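Catalog > End Effectors > Two-Finger > Bullska Soft Pair

Products Rentals Bench Notes Spares Contact

Bullska Soft Pair, two-finger gripper

Skutbridge stocks the Bullska as a finger set with its own wrist adapter. The maker calls it a universal household gripper. We sell it, and we don't much like that phrase, so this page sticks to what we got out of it on our own bench in Stiston.

Hüsnü Kurtuluş ran it for 7 days in September against the Tam parallel jaw, same arm, same table, 200 grasps each. He used things people had in their bags and the kitchen: drinks cans, foam, wrappers. Nothing was chosen to flatter either gripper.

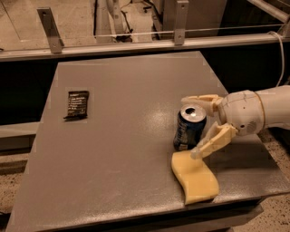
Reach is where the Bullska earns its price, if it earns it anywhere. The jointed fingers open wide enough to go around an object without a perfect approach, and the arm software can be fairly sloppy about wrist angle. A soda can is an easy case, standing upright with one finger coming over behind the top and the other down in front. Look at where that lower tip ends up, though, right at the sponge by the base of the can. On a crowded table the long fingers need clear space, and the Tam needs a lot less of it.

Flat items are the weak spot. Snack wrappers gave Hüsnü more trouble than anything else, and the squared-off tips are no help getting under an edge. The brochure says "thin film capable." We would want to see that film.

Cycle speed was a tie for our purposes. The Tam was noisier. Neither gripper reports force in a way we'd trust for fragile parts, whatever the data sheet promises, and we don't suggest buying either one for that reason.

Weight with adapter: 266 g
Fingers: 2, replaceable separately
Adapter: included, bolts not included
Controller: not included

Hayley Mapplebeck handles rentals and will tell you the same things on the phone. Rent first. If your work is mostly cans, bottles and soft goods with room around them, the Bullska is worth a trial — for bins and packed trays, start with the Tam.

Filed under: Grippers, Compared, Rental Stock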